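Workshop tips from the Weldale robot club

Our club meets after school in the old woodwork room, and this term we're getting ready for the Drotiver bench challenge. The arm has to pick small boxes off a board and put them back in a tray without knocking anything over. It sounds easy! We have learned a lot of small things the slow way, so we've written them down for any other school or garage team having a go.

Build the bench in the simulator first. Ours took two meetings to draw and has saved us weeks since. Put in the floor, the walls, even the sockets, and you'll notice straight away if the plug is going to be on the wrong side of the room.

Put a line of masking tape on the real bench for every edge in the drawing. When somebody leans on the tray (and somebody always does) you can slide it back to the tape and carry on.

Measure from the arm's base, never from the edge of the table. We lost most of August to that one. Our table turned out to be 17 mm longer than we'd drawn it, and every single pick was short.

If you add a raised frame round the work area, run the arm over it at its lowest speed before anything else. Check the elbow as well as the gripper. The elbow is the bit you forget.

Small boxes tip when they're gripped near the top. Aim for the middle, close gently, then wait a moment before lifting. We added a short pause to our Gorkotmont script and it made a huge difference.

Weigh down empty boxes with dry rice in a sandwich bag. Rice is quieter than nuts and bolts and much nicer to sweep up.

Matt surfaces are your friend. A shiny lid under strip lights confuses our colour sensor no end, but a rub with fine wet-and-dry paper or a bit of matt tape sorts it out.

Do lots of dull runs. Our rule is 1000 in the simulator before a new routine goes on the bench, and 2000 if it goes anywhere near the frame. Leave it going while you tidy up.

Save a copy with the date in the name every time something works, like Kovačević-tray-2023-11-14. (Kovačević is the name of our arm, chosen by a very close vote.) "Final_new_final2" helps no one.

Keep a notebook by the bench and write down the failures too. Ours is up to 70 pages and it's still the first thing we reach for when a pick goes wrong.

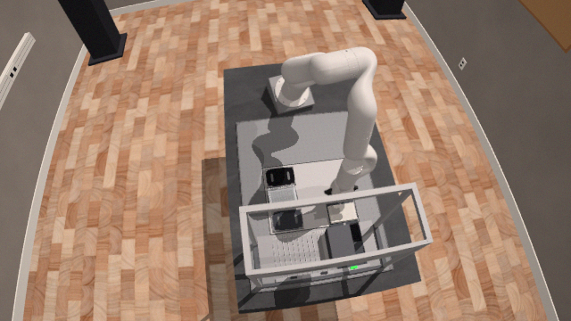
Our simulated bench, with the arm at the far end and the raised frame over the near half.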